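The Plarkow Method
Last updated: October

We use cookies to remember your preferences. By continuing to read you accept this.

My sister-in-law came back from Kiturbridge with a pamphlet. It was 30 pages long and had cost her 40 dollars, and it said that a kitchen could be put right in one evening if you first took everything out and let it lie where you could see it.

"Lie where?" I asked.

"Anywhere flat," she said.

I have lived in kitchens all my life and I had my doubts. By six o'clock the checked cloth with the stars on it had bags and a sponge scattered over it, and she was reading aloud from page nine. Page nine said to feel lighter.

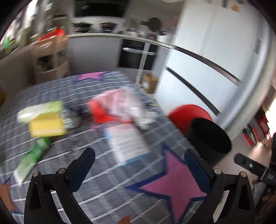 The kitchen at Ekavham, first evening.

I asked what came next. She turned a page. Next, you picked up each thing and decided whether it had earned its place. A yellow sponge had earned its place, she thought. I said it was a sponge. She put it down again, in a different spot, and I could see this was going to be a long night.

The cardboard box by the refrigerator was meant for things we'd decided against. I watched that box. My brother walked around it twice to get at the milk and said it was going well, then went to bed.

At eight she reached the chapter on bins. The bin should stand in the middle of the work, so that letting go became natural. I pointed out that it was now one more thing in the way. She said the author had 1,387 letters from happy readers. I said I'd like to see the ones from their husbands.

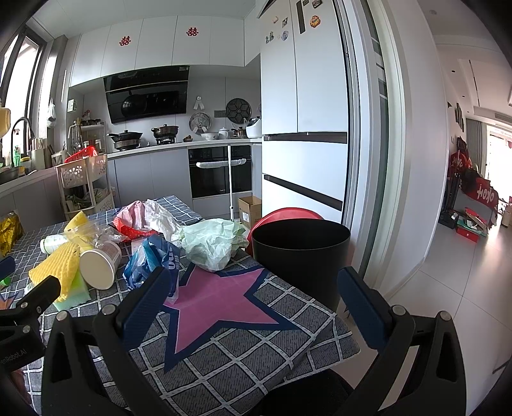 Hjørdis Solberg telephoned at half past nine and said she'd done the whole thing in the spring, every page, and that her spoons had been in the hall closet ever since. She wanted to know if we'd got to the part about the spoons.

My sister-in-law looked at the pamphlet, then at the drawer.

"It's a good system," she told the phone. "You have to give it time."

I gave it until ten. Then I got out the broom — the pamphlet didn't mention brooms — and asked her to hold the bin.

More stories
The Ferry at Ekavham
232 Jars
My Brother Buys a Boat
What the Dentist Said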